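I keep this page for the Sitville community wiki, and since the desktop computer entry was a stub for ages, I finally sat down and filled it in. (Last big edit 2018-11-27. Fix my typos, please!)

# Desktop computer

A **desktop computer** is a personal computer meant to stay in one spot. The word covers a few shapes, but when most of us say it we mean a tower: a box with the works inside, plus a separate screen, keyboard and mouse. I've owned towers since high school and I still like them better than laptops, so take my enthusiasm with a grain of salt.

## Name and shape

Early home machines often lay flat *on top* of the desk with the monitor sitting on the case, and that's where the name comes from. Then cases got stood on end and moved to the floor, and we all went on calling them desktops anyway. My uncle Suleiman Shehu still says "the hard drive" when he means the whole box, and I've quit correcting him.
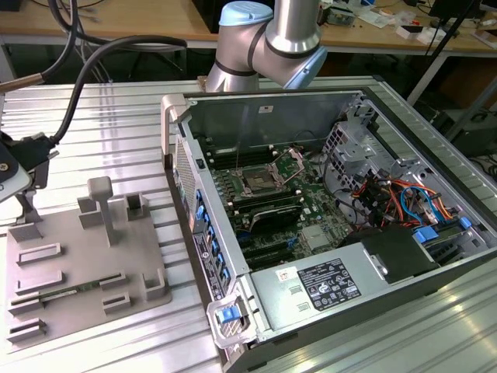 *A desktop tower lying on its side.*

Full towers are the tall ones, mid towers are what you'll usually find in a store, and small cases trade room inside for room on your desk. I'd steer a first-time buyer to a mid tower - you can get your hands in there without skinning a knuckle.

## Main parts

The motherboard is the big circuit board everything else plugs into. The processor (CPU) does the calculating and sits in a socket on that board, usually under a cooler. Memory, or RAM, holds whatever you're working on right now and forgets it when the power goes off. Storage is what remembers: a spinning hard disk, a solid state drive, or one of each.

The power supply turns the current from the wall into the lower voltages the parts want. People skimp on it, and I wish they wouldn't. Khadija Zaki, who taught me to build, made me pick mine before she'd let me look at anything else.
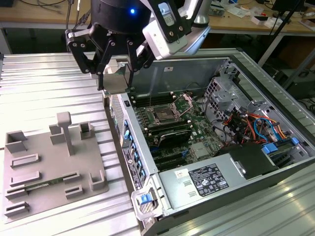 **Category: Processors and sockets**

A processor only fits the socket it was made for, so the chip and the board have to be chosen together. Some sockets have tiny pins in the socket, others take a chip with the pins on its underside, and both kinds bend if you so much as look at them funny. There's a little triangle on one corner of the chip, and it lines up with a mark on the socket. If it doesn't drop in under its own weight, stop and check again!

The metal lid on many chips is called a heat spreader. It carries heat up to the cooler, with a thin layer of paste between the two to fill the tiny gaps.
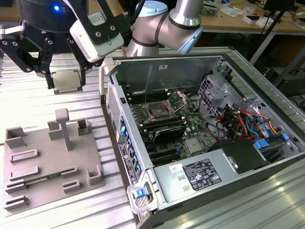

Paste is where the arguments start, of course. Tobiloba Ugwu swears by a pea-sized dot and Peninah Mbwambo spreads hers with an old card, and I've done it both ways and never could tell the difference in my own machine. What I do care about is cleaning off the old stuff before putting on the new.

## Local history

Moncrieff, the shop by the old post office, was the first place in Sitville to sell towers built to order. Adebayo Shehu saved one of their receipts, for a machine with 4 memory sticks, and it came to $588 before the monitor. The shop closed one January and Costow took over the repair work. Their parts list ran to 3,193 lines the last time I saw a copy, and over 30 of those were just screws. 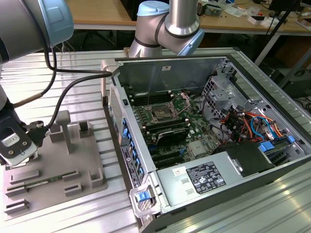
## See also

- Laptop
- Motherboard
- Moncrieff (shop)
- Fustura (Sitville computer club)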